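The Woman Who Mends the Tablecloths of Bavcombe

Aug 18, 2025

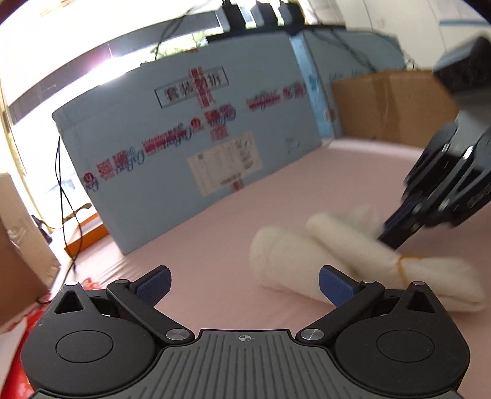

I had been meaning to visit the mending room at Wilden for the better part of a year, and when I finally climbed the stairs I was handed a cup of tea before I had my coat off. The owner has been repairing table linens there for 35 years. She asked me to leave her name out of this ("everybody in Bavcombe knows who I am, and the rest can call the shop"), so I will simply call her the mender, as her customers do.

She didn't plan on any of it. Her first job was in the office at Petek, the old linen supply house down by the river, where she typed invoices and was bored to tears. "The sewing room was across the hall, and I could hear them laughing," she told me. "One day a hotel sent back a whole load of banquet cloths with cigarette burns, and they were short a pair of hands. I said I could darn a sock. They said that would do."

It did do, for 12 years, until Petek closed its doors one November and she carried home a box of thread that was going to be thrown out. She still has some of it. The old cotton takes a needle differently, she says, and she saves it for the cloths that deserve it.

I asked which ones deserve it, and she laughed at me a little. "The ugly ones, mostly. People bring me a beautiful damask and say, oh, it was in a closet. Then they bring me some awful orange thing with gravy on it and they can't let go of the bag. That's the one they had Thanksgiving on."

She keeps a ledger, in pencil, and the last entry when I visited was number 3456. Each line has the cloth, the trouble and the price, and sometimes a remark. I was allowed to read a few pages and found "candle wax, two kinds" and "dog" and, beside a christening cloth, "do not rush." The biggest bill she has ever written was $313, for a lace runner that took her most of a winter. She felt bad about it and threw in the ironing.

We talked for a long while about stains, which she has strong feelings on. Cold water first, always, and please leave the salt in the kitchen. "Every week somebody tells me what their grandmother did with salt and red wine," she said. "I loved my grandmother too. She ruined a lot of napkins." For washing she likes a plain soap flake called Tuvitz - hard to find now, so she orders it by the case and sells a little to anyone who asks nicely.

Does she worry about who will do this after her? She took her time with that one, and refilled both our cups. A young couple has been coming in the evenings to learn, and she says they are slow, which she means as praise. "Fast hands make puckers. I was fast when I started and I could show you the puckers."

Before I left I confessed to a tablecloth of my own, a wedding present with a tear near the hem that I had been hiding under the fruit bowl. She told me to bring it in, and to bring the fruit too if I had any pears. It's going to take her around three weeks.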